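Posted in: Student Projects / Food & Community

Who still bakes at home in Dromthorpe?

My project started with an argument at breakfast. My flatmate said nobody under 30 bakes anything any more, I said that was rubbish, and then neither of us had a single number to back it up. So I went looking for some!
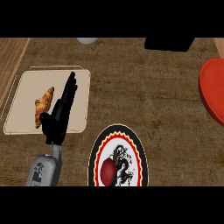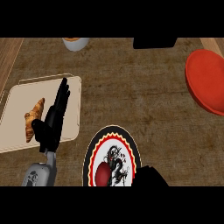
Gisela Dreßler

I put a one-page survey through doors on the Udden estate and left a stack at the library. I printed 1,323 forms (my poor printer) and got 308 back, which my tutor says is decent for paper. The questions were dead simple: do you bake, how often, what, and who taught you?

Bread came top, which I hadn't expected. I'd have put money on sponge cake. Pastry was right down at the bottom, and the comments were brilliant on that. One person wrote "life is short, the shop is open" and underlined it twice. Croissants got a special mention from seven people, all of whom had tried them once and never again.

I also spent a morning at Pîrvu, the bakery by the bus station, from 5 a.m. They make more than 200 rolls before opening and I was allowed to shape a few - mine went in the staff basket. The owner reckons her younger customers ask far more about flour than the older ones do, and my forms sort of agree. Under-30s bake less often, but they're the ones reading up on it.

The big weak spot is who replied. If you don't bake, why would you fill in a form about baking? I should have made the title vaguer. I also forgot to ask whether people have a working oven, and two of them wrote in to tell me off.

Next July I'd like to run it again in Drovitz with a shorter form and a better printer. My flatmate still says she won the argument.

We use cookies to see which pages get read. Accept / Manage settings

Contact us | © Student Projects Online | Back to top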